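How Does a Stapler Work?

Pick up a few sheets of paper and try to keep them together without using anything sticky. You could fold a corner over. You could tie them with string. Or you could reach for one of the cleverest little tools on any desk and go ker-CHUNK!

A stapler does its job so fast that it's hard to see what's going on. So let's slow everything way down and look inside.

What is a staple, anyway?

A staple starts out as a piece of thin metal wire bent into a shape like a square letter U, or like a very small bridge. The flat part across the top is called the crown. The two parts that stick down are the legs, and the ends of the legs can be cut to a point so they slide through paper easily.

Staples come out of their box in long strips, lightly glued side by side. One long strip in the Uria staples we used for this page has 230 staples in it — that's a lot of book reports! The glue is strong enough to hold the strip together while you load it, but weak enough that one staple can snap away from its neighbors when you press down.

The parts with the funny names

Most desk staplers have the same main parts. There's the top arm, where your hand pushes. There's the base, which sits on the desk. Near the front of the base is a small metal plate with two curved dents in it, and that plate has the best name of all: the anvil. (Yes, the same word as the big iron block a blacksmith hammers on!) And between the arm and the base is the long metal tray where the staples live.
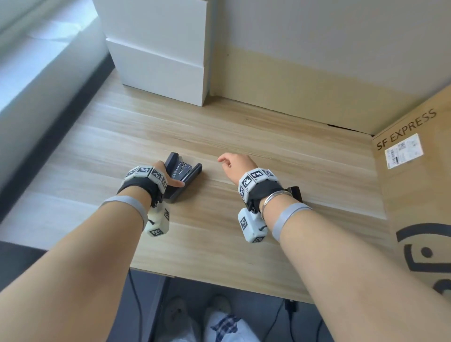 The tray is called the magazine, and it works like a waiting line. Staples sit in it one behind another, all facing the same way, legs down. You can spot the tray when a stapler is partly open: look for the silver metal channel inside the black plastic. A spring sits behind the staples and keeps pushing the whole line forward, so there is always a new one ready at the front. Grown-ups sometimes think the stapler is broken when the line has simply run out.

Ker-chunk, in slow motion

Ready? Here is what happens when you press.

First, the top arm moves down until the front of the tray is squeezing the paper against the base. Your papers are now the filling in a stapler sandwich.

Next, a thin metal blade hidden in the front of the arm comes down on the very first staple. It pushes on the crown, and the staple breaks away from the strip. Snap!

Then the two legs poke through the paper, every sheet of it, and come out the bottom. They can't keep going straight, though, because they bump into the anvil. The curved dents steer the legs sideways, and they bend until they lie almost flat against the back of the page.

Let go, and another spring lifts the arm up again. The line of staples scoots forward by one. All of that takes less time than saying the word "stapler."

Inny or outy?

Turn over something that's been stapled and look at the legs. Usually they point toward each other, like two arms giving a hug. But on many staplers the anvil can be turned around, and then the legs bend outward instead. That's called pinning, and it makes the staple easier to pull out later. Our old Wouters stapler has a little button under the base for this — ask a grown-up to help you see if yours has one too.

Why is it easy to push?

A stapler is a lever! Levers are simple machines that help you use a push or a pull in a better way. The hinge is at the back, your hand presses near the front, and the long arm lets you make a strong squeeze right where the staple is. Try pressing gently in the middle of the arm, and then at the front end. Which one takes more muscle?

Try it yourself

Ask a grown-up to join you for this one, and keep your fingers away from the front end where the staples come out.

You will need a stapler and some scrap paper. Staple 2 sheets together and look at the legs on the back. Now try 3 sheets, then more, checking the back each time. What happens to the legs as the stack gets thicker? Draw what you find and put your drawings in order.

When you have a nice pile of drawings, you know how to turn them into a book!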